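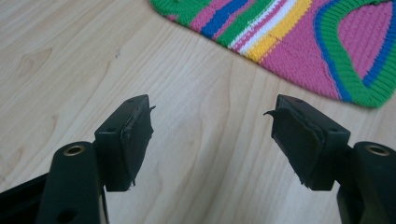

Pale tabletop, wavy grain, one dark swirl over toward the left.

Prurotwood: tabletop grain pictures

Hi! I'm Khanyisile Van der Merwe and I like tables way too much. Prurotwood is my set of 1255 close-up pictures of light wood tabletops, mostly from kitchens and workrooms (the ones people have been setting mugs on for years).

What's in it
There are 26 folders, one per table, plus a plain text file with my notes. I write down the color, how shiny the surface is, which way the grain runs and any knots or swirls. The one up top went in as "blond, matte with a slight sheen, grain upper left to lower right." I love how the lines bunch up in the middle!

Labels
I kept "knot" and "swirl" apart at first, then gave up in March and merged them into "knot-like". If you have the old Mansilla copy, your labels won't match these.

Still to do
The Kelter folder has 8 pictures with no notes yet. I also never name the kind of tree, so please don't ask me if it's birch.

Use it for whatever you like, and send fixes to me.

Last updated 8 Jul 2021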